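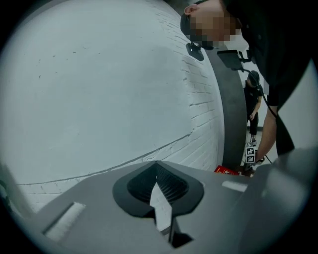 **Week 6 - Demonstration by hand: what are we paying for?**
Notes: Tamara Hnatiuk. Read the Lematholm handout first.

Two ways to show a robot a task came up last week. With teleoperation you drive the arm itself, so every recorded motion is one the arm can make. With a hand-held gripper you leave the arm at home and do the job with your own wrist, carrying the fingers and a camera. It's quicker and cheaper, and I'm not convinced the comparison is fair.

**Claims to be wary of**

- *"500 demos in an afternoon."* 500 of what? Repeats by one person in one room teach a policy that person and that room.
- *"Any arm can use it."* Your elbow goes places the Caron arm can't. Ask how many demos were thrown out at the kinematics check. The Prundia write-up doesn't say.
- *"The markers give us pose."* When they're in view and the lens calibration is good. A wide fisheye bends a straight brick wall into a dome, and that has to be modelled before you trust a single centimetre near the rim.
- *"Natural behaviour."* Watch anyone bend to the floor with a gripper in hand and a cable down one arm. I wouldn't call it natural.

Melquiades Camacho disagrees with most of this and will argue the other side in the tutorial. His view is that 2000 untidy demos beat 500 tidy ones. Maybe - but he hasn't shown me the failures.

**For the tutorial**

Pick one task from the Masto list. Write 2 paragraphs on which method you'd use and what result would change your mind. Bring a colour printout.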